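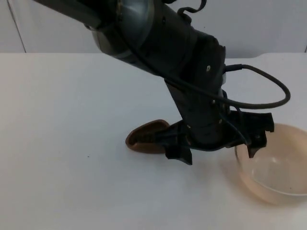
3. ボウルとスクープを食卓に置く

2024年6月 文:ヴァレンタン・アメル

箱から出したら、いよいよ置き場所決めです!Erineボウルは毎日出しっぱなしにして使ってほしい器なので、この章はぜひ実物を手元に置いて、動かしながら読んでください。

3-1 台を整える
1. 台の上を乾いた布で拭きます。砂粒が残っていると、高台で台をこすって傷になります。
2. 台の手前から奥へ手のひらをすべらせ、ざらつきがないか確かめます。
3. ボウルを両手で持ち、真上からそっと下ろします。引きずらないでください。

白っぽい台はとくにおすすめです。淡い色の器の丸みがやわらかく見えて、茶色のスクープがぐっと引き立ちます(私はこの組み合わせが大好きです)。

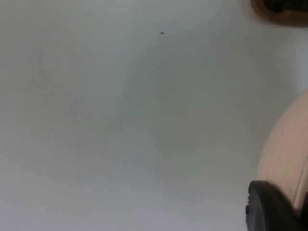

図3-2 淡い色の面と、右上に丸みのある茶色の縁

3-2 スクープの位置を決める
4. 利き手の側にスクープを置きます。ボウルに立てかけず、台に寝かせるのが基本です。
5. 片手でスクープを取り、ボウルの中へ入れ、また戻す。この動きを何度か繰り返してみてください。肘が窮屈なら、ボウルのほうを少し奥へずらします。

注意:スクープで縁を叩いて中身を落とさないこと。陶器の縁は薄く、欠けの原因になります。
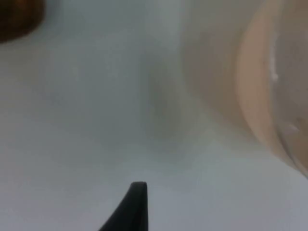
スクープはボウルに入れたまま保管してもよいですか。
乾いた豆や米なら入れたままで構いません。塩や、湿気を含みやすいものを入れるときは、外に出しておいてください。

3-3 中身を入れる
6. 最初は豆か米で試しましょう。スクープですくって、少しずつ移します。陶器に豆が当たる音がとてもいいんです!
7. 縁から指二本分下で止めます。満杯にすると、スクープを差し込んだときにこぼれます。
8. 移し終えたら、ボウルの外側を軽く拭きます。

メモ:深さのある丸いボウルですから、底のほうに少し残った分もスクープの先で集めやすく、最後のひとすくいまで気持ちよく使えます。置く場所に慣れてきたら、 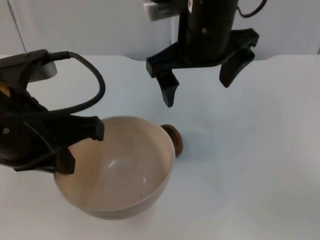
小皿や蓋もののつまみなど、茶色の小物をそばに一つ添えてみてください。器の淡い色と並ぶと、食卓がぱっと温かくなります。ただし小物と縁がぶつからないよう、普段使いでは指一本分の隙間をあけておくと安心です。お手入れの方法は第4章へ続きます。交換用スクープの品番は418です。

カテゴリー:台所と食卓 > 器の使いはじめ

コメント(3)

Samer Sabbagh
手順5を試したら、左利きの私には今までの置き方が真逆でした。入れ替えたら朝の支度がずいぶん楽です。

まめ子
小豆を入れています。音がいいの、わかります!蓋は別売りでありますか?

台所の隅
うちは濃い色のテーブルですが、白い布を一枚敷いたら雰囲気が変わりました。第4章も楽しみにしています。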